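Getting More Wear Out of Cotton T-Shirts

Most T-shirts don't wear out from being worn. They wear out in the wash, in the dryer and in overstuffed drawers. A few changes will add a year or two to an ordinary cotton shirt.

Washing

Turn shirts inside out before they go in the machine. Prints crack less and the outside stays smooth. Close zippers on anything else in the load, or wash jeans and hoodies separately.

Cold water is fine for nearly everything. Save warm for white undershirts and anything with sweat marks. Bright colors should go in alone the first 2 times, then with similar colors after that.

Use less detergent than the cap suggests. If a clean shirt feels stiff or slightly waxy, run it again with no detergent at all and skip fabric softener from then on. Softener also makes towels and gym clothes absorb less, so there isn't much reason to keep a bottle around.

Underarm marks

Yellowing comes from sweat mixed with antiperspirant. Chlorine bleach can make it worse. Mix 3 tablespoons of baking soda with enough water to make a paste, rub it in with an old toothbrush and leave it for 50 minutes before washing. Check the shirt before it goes in the dryer. Heat sets whatever is left, and after that you probably won't get it out.

Drying

Shake each shirt once when it comes out of the washer. Dry on low and take the load out while the seams are still a bit damp, then finish on a rack or a line. Don't hang wet shirts by the shoulders with clothespins – pin them at the bottom hem, upside down, and the marks won't show.

Folding

Fold on a table or a counter. A bed is too soft and the creases end up crooked. Lay the shirt out flat, smooth it from the middle toward the sides, and bring in one side at a time. Pull the collar straight before the last fold. 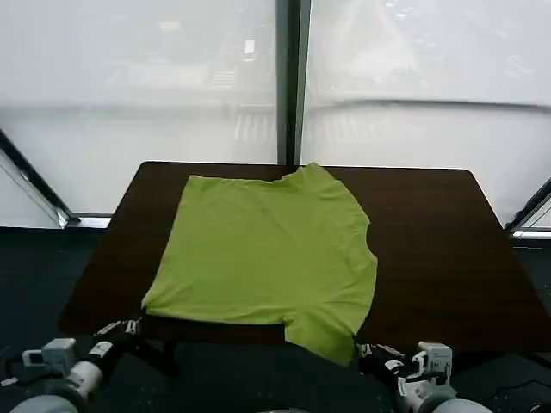

A green T-shirt on the table, some wrinkles still to smooth out.

Fold to the width of the drawer, whatever that happens to be. Shirts stood on edge are easier to pick through than a stack, and you stop wearing the same top two every week. Heavy shirts can be rolled, but rolling a thin one gives you a row of small creases across the front.

If a shirt has sat folded too long, hang it in the bathroom while you shower. For stubborn lines, iron inside out on medium and go around any print.

Small repairs

A hole the size of a pinhead can be closed from the inside with 2 or three stitches in matching thread. Don't pull tight or the fabric will pucker. Loose hems are worth fixing the day you notice them. Cut the hanging thread – never pull it.

When a shirt is past saving, cut off the seams and use the flat parts for windows and shoe polish. The sleeves fit over your hand and work well on blinds.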